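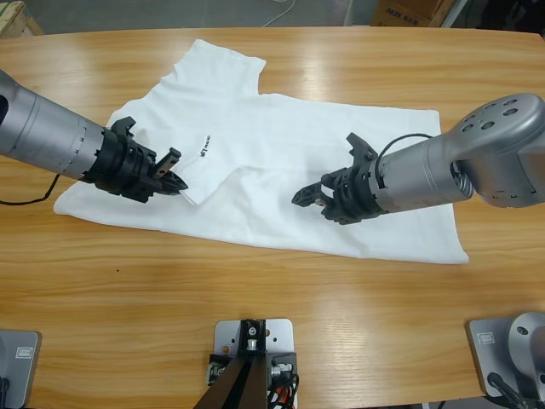 Rurport Polytechnic
Robotics Technician Program, Term 2
Handout 6: Looking After the Kuda Cell

Read before the lab. Bring it with you. Copies left on the bench become property of the bench.

1. What you are looking after

Kuda is our two-arm cloth cell. It has a pair of arms bolted at the near edge of a wooden table, a parallel gripper on each, a black stand between the bases, and more cable than anyone planned for. Its job is folding laundry, a task that most of you mastered as children and then gave up voluntarily.

The cell is a good one to learn maintenance on. Cloth is soft, so a poorly set up arm can go on looking fine for weeks. A cell that welds brackets will tell you loudly that it is out of alignment. Kuda will just fold slightly worse, and you will blame the shirt.

The lab covers start-of-day checks, base and bolt checks, gripper care, cable care and the table reference. Faults and the logbook come at the end. Wiring inside the arms is Term 3 material and the covers stay on until then.

2. Before power

Check that the emergency stop is within reach of where you will be standing, as opposed to where the last person was standing. Press it, feel it latch, leave it pressed.

Walk the perimeter. Look for tools, mugs, phones and classmates. The arms can reach well past the middle of the table from either side, and they reach each other's half without asking.

Then look at the bases. Each arm sits on a grey metal plate with a small white label. Copy the label into the log exactly as printed. Do not write "left one" or "right one". Left and right depend on which side of the table you are on, and we once spent a full afternoon recalibrating the healthy arm.

Try each base by hand with the power off. Push at the shoulder and watch the plate against the wood. There should be no movement at all. If you see a hairline gap open and close, stop and report it. Tightening one bolt until it feels manly will tilt the plate and move the fault to the fingertips, where it is much harder to find. Bolts are done in a cross pattern with the torque driver, in two passes, to the value on the card in the driver case.

Centre bracket and stand: same procedure. People lean on the stand. Check it even if you are certain that you did not.

3. Homing and the table reference

Release the stop, power up, and let Shemweta load. Shemweta is the cell software. It takes its time, and clicking the icon again starts a second copy that fights the first for the arms.

Home one arm, wait, then home the other. Homing both together is allowed by the software and forbidden by this handout.

The table reference tells each arm how high the wood is. We need it because the grippers work very close to the surface: a finger has to get down to a single layer of cotton without ploughing the varnish. Jog each fingertip down over the bare reference points with the feeler card underneath. You want light drag on the card. If the card is trapped, you are too low. If it slides freely, you are too high and will spend the session pinching air in an elegant manner.

Record the reading at each point. A steady offset across all points means new fingers or a seasonal change in the table (wood moves, and October here is damp). An offset that grows toward one side means a base has tilted. Go back to section 2.
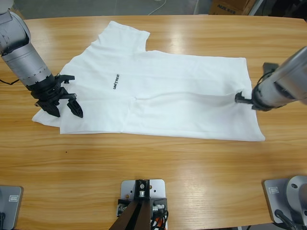

How often should the table reference be redone?

Redo it at the start of each day, after any finger change, and after any stop where an arm touched the table. It should also be redone if the table has been moved, even if it was put back in the same place.

4. Grippers

Each gripper has two fingers, and they should meet squarely along the tip. Close them slowly on a strip of paper and pull. Even grip along the width is a pass. If the paper pivots around one corner, a finger is bent or its mount is loose, and the mount is the one to check first as it costs nothing.

Fingers are service parts. They flex by design, a bit at a time, until one day they flex by accident. Inspect them every 500 cycles under the bench lamp, looking for whitened spots, cracks at the mounting screws and burrs on the tip. A burr you can barely feel will pull a thread out of a shirt and carry it around the table like a trophy. Remove burrs with the fine file, away from the cell, and wipe the finger before it goes back.

We keep 18 spare fingers in the Sastau drawer. The drawer count is written on the lid. Should you take one, change the number. The drawer has held 18 fingers according to its lid on days when it held none.

Lint is the other enemy. Cotton sheds, and the fluff works its way into the sliding parts behind the fingers. Signs of lint include a slow close, a close that stops short, and a soft squeak that everyone assumes is somebody's chair. Brush it out with the power off. Compressed air drives it further in and is therefore the method everybody prefers. Do not use it.

After any cleaning, open and close the gripper fully and listen.

5. Cables

Most of Kuda's faults are cable faults in costume. The cables on the arms have to follow every bend of the wrist, so they need slack, and slack needs somewhere to go. Too little and the connector takes the load. Too much and the loop drags across the work, or hooks on the other arm.

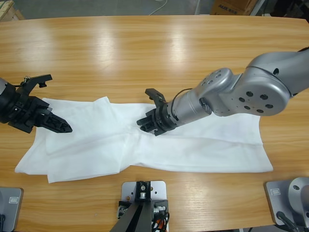 To set the slack, jog the arm to its furthest reach across the table, then tuck it in as close as it goes, then roll the wrist both ways. Watch the cable through all of it. At full stretch there should still be a gentle curve at the connector. Tucked in, the loop should clear the tabletop and the cloth.

Only then fit the ties. Snug, with the tie able to rotate under a fingertip. Trim the tails flush, as a cut tie is sharp enough to catch both fabric and technicians.

At the base end, check each connector by looking at it and then by touching it. Fully seated connectors do not wiggle. Never pull on the wires. If the bundle has become a nest, photograph it before you tidy it. Several people have tidied first and gained a new appreciation of wire colours.

6. Cloth for testing

Use the test garments from the white bin, plain ones, flat and dry. Start with a T-shirt. Trousers are harder, with long legs that follow the grippers around, and you should leave them until the shirt is folding properly.

Lay the garment out by hand the first time, run one fold at slow speed, and keep your hand over the stop. What you are watching is the pinch. A good pinch takes the cloth and leaves the wood alone. Stop the run if the finger scrapes, if the cloth slides out, or if both grippers head for the same sleeve with equal confidence.

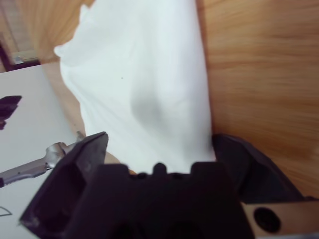
Lifted cloth hides things, too. Once a garment hangs between the fingers it can block most of what a wrist camera would otherwise see, so a lost view during a lift is not a camera fault by itself. Put the cloth down, move the arm clear and look at the camera picture again. Still poor? Clean the lens with the lens cloth. The test shirt is not a lens cloth.

7. Faults

Shemweta reports faults by number. The one you will meet is 654, which the manual describes as "following error". In everyday words, the arm was told to be somewhere and isn't. Check in this order:

Cable snagged or stretched.
Gripper caught on the garment, with the garment caught on the other gripper.
Fingertip pressed into the table.
Base loose.

Clear the cause, then clear the fault. Clearing 654 three times in a row and hoping is known locally as the student method, and the log records each attempt along with your login.

8. Shutting down and the log

Open both grippers, remove the garment, park the arms, press the stop, power off. Put the tools back in the tray and the feeler card back in its sleeve.

Log entry: plate labels, reference readings, cycles since last finger inspection, parts used, faults and what you did about them. "Fixed it" will be returned for more detail. So will "seems OK now".

For next lab: read sections 3 and 5 again, and bring safety glasses, closed shoes and one completed slack sketch showing the cable at full reach and tucked in. Marks are for the cable. Shading is optional.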